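Fusurura lid fault

The Fusurura lid fault was a recurring failure in the two-arm packing software Fusurura, developed at the Tomwood laboratory for handling small open boxes. It is remembered fondly by people who work on robot simulation, as it showed how much trouble a single hinged lid can cause!

The fault was first logged in December by Boonmee Yimyam during a run of 60 trials on the Boonyarit task, in which two arms share one table and close a row of filled boxes. In 2 of the trials the right arm came down on a box while its lid was still swinging, and the gripper passed straight through the lid. The controller recorded both as successes.

Gualtiero Caputo traced the problem to the collision model. Lids were checked for contact only when fully open or fully shut, so anything in between was invisible to the planner. On real hardware the same motion would have crushed the lid or tripped the arm's force limit.

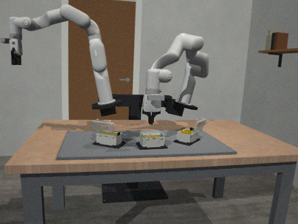
Caputo's fix, released in Fevby 67, checks the lid through its whole swing and keeps the idle arm raised until its partner has finished. It slowed planning a little, but a repeat set of 50 trials ran without a false success, and the change was kept (to the delight of Yimyam, who had argued for it from the start). The old collision model is still included for comparison and is switched off by default.

See also: Collision detection; Boonyarit task; Force limiting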